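The Slow Morning Before the Fast Run

How one yard vehicle gets its eyes checked, its joints mapped and its brakes bled before it is allowed to move a thing

Filed under Machines at Work, December 30, 2025

The first tool out of the box is a soft toothbrush. The crew at the Gresstead yard use it on the rubber seal around the front camera, where grit collects in a groove hardly wider than a pencil line, and they use it every time the machine comes off the charger. I had driven out expecting laptops. There were laptops, but they stayed shut for the first hour, and I have to say it was one of the best hours I spent all year.

The machine is a Truruvar, a driverless yard tug built low and square, made to pull loaded carts between two buildings that stand a long walk apart. It weighs 2,124 pounds with the battery in. On the road it would look like a golf cart with the fun taken out. Up close it is a lovely thing, all flat panels and quarter-turn fasteners, and you can have the whole nose off in the time it takes to find somewhere to put it down.

Setup starts with the tires. The tug works out how far it has gone by counting wheel turns, so a soft tire tells it a small lie with every rotation, and over a long straight those small lies pile up. The crew check pressure cold, write it on a card taped inside the battery door, and then roll the tug by hand along a steel tape to compare what the wheels say with what the tape says. If the two disagree, the wheel figure gets corrected in the software before anyone goes near the steering.

Then comes the steering, which is where the Gresstead people light up. The front axle is moved by an electric actuator from Brøndum, and the crew have learned to listen to it. A good one hums. A tired one has a little tick near full lock, and when they hear that tick they pull the cover, clean out the old grease and look at the pins. They showed me a worn pin next to a new one. I could barely see the difference, but I could feel it with a thumbnail — a faint step, right where the load sits.

The camera is the fussy part. It sits behind glass on the nose and looks down the route, and it has to be aimed within a hair of where the software believes it is aimed. They bolt it up finger tight, stand a checkered board in front, nudge, read, nudge again, and tighten the four screws a little at a time in a cross pattern. Last March they did the whole job with the battery out, put the battery back, and found the nose had settled just enough to spoil it. The battery goes in first now. It's on the card.

I asked what gives a camera the most trouble outdoors and got the same answer from everyone in the shed: low sun. Rain they can plan around. Low sun takes a clean, well-marked surface and drains the contrast out of it, and the tug has to hold its line anyway.

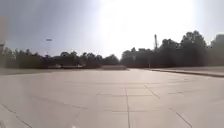 The lines the crew care about most are the joints between slabs. Paint wears off and gets driven over, but an expansion joint stays where it was poured, and the software can use it as a kind of ruler. On a gray day it's easy work. With glare coming in, the far joints go soft and the near ones have to carry the job, so the crew tell the tug how far ahead to trust what it sees and to lean on its wheel count for the rest. Getting that balance right took them 29 test runs. They kept every one of the logs, and they will happily show you the bad ones.

There is also the matter of exposure. Left alone, the camera tries to please the sky, and the ground suffers for it. The fix was to have it measure light only from the lower part of its view. It's a single setting, two menus deep, and the change in how the tug drove was big enough that one of the crew walked alongside it for a whole run just grinning.

Brakes come last. The parking brake has to hold the tug with a full cart on the ramp for 90 seconds, and somebody stands there with a watch while it does. The service brake gets bled if the pedal sensor reads anything odd, and the emergency stop gets pressed on both sides, from walking speed, every time. The rear button has a stiffer spring than the front one, and the crew want it swapped.

By then it was nearly noon and the tug had yet to pull a cart. The same routine is being written up for a sister site at Jindville, where the ground is asphalt and there are no joints to follow at all. The plan there is to set reflective posts along the route and aim a second sensor at them. The brackets had come in that morning with the wrong hole spacing, so the drill press was already running when I packed up to leave.

Shares: 90
Comments: 2

More from Machines at Work
A Better Home for Your Torque Wrench
Grease, Old and New: What the Color Tells You
Inside a Palletizing Cell on Changeover Day
Charging Sheds That Stay Dry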